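4.3 Sorting and loading the laundry

Before the first wash, please run the Dimico 272 one time empty on the Cotton 60 program (see section 3). This rinses out what is left from the factory test.

1. Empty all pockets. Coins and hair pins can pass through the holes of the drum and damage the pump.

2. Close zippers and hooks. Leave shirt buttons open during washing, because closed buttons pull on the thread when the drum turns fast. You can close one or two of them again when the shirt is dry and you fold it.

3. Separate the laundry by color and by the care label. White bed linen can be washed together with white towels, but not with new colored pieces. Printed sheets should go alone for the first 2 washes.
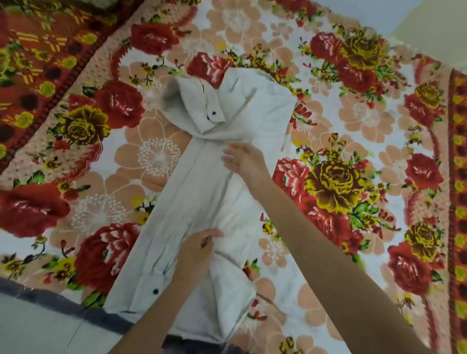 4. Put the pieces in the drum one by one, and mix large and small ones. A load of only large pieces may roll itself into a ball, and then the machine cannot spin. If this happens, the display shows E9. Open the door, loosen the laundry by hand and start the Spin program again.

5. Do not press the laundry down. Between the top of the load and the top of the drum there should be space for one hand, standing upright.

Note: The Sumo program is made for blankets and other heavy pieces. It takes more water and a longer time than Cotton. Wash only one blanket in each load, also when it seems that two would fit.

CAUTION: Never wash pieces that were cleaned with gasoline, alcohol or paint thinner. Danger of fire!

4.4 Filling in the detergent

1. Pull out the drawer until it stops. The left chamber is for the main wash, the middle one for softener, the right one for prewash.

2. Fill in the detergent according to the table on its package. In places with hard water you need more – ask your water supplier if you are not sure.

3. Softener must not go above the line MAX. If it is thick, mix it with a little water first.

4. Close the drawer slowly.

4.5 Bed linen

1. Take off the pillowcases and duvet covers and turn them inside out. Shake the corners, where lint likes to collect.

2. Close the buttons or zipper of a duvet cover. This is the exception to step 2 in section 4.3. An open cover swallows the small pieces, and they come out still soapy.

3. Choose Cotton 40 or Cotton 60. For linen of a sick person, choose Cotton 60 with Extra Rinse.

4. After the end of the program, take the linen out soon and shake it well. Dry it fully before you put it on the bed again.

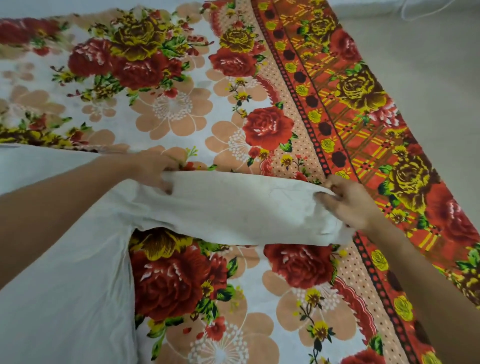
4.6 Cleaning the lint filter

Clean the filter every month. Use only the original filter, part no. 1612, which you can order from Ardeleanu Service.

1. Switch off the machine and pull the plug. Wait until the water in it is cold.

2. Put a flat bowl under the flap and turn the filter slowly to the left. Some water will come out – this is normal.

3. Rinse the filter under the tap, put it back and turn it to the right until it is tight.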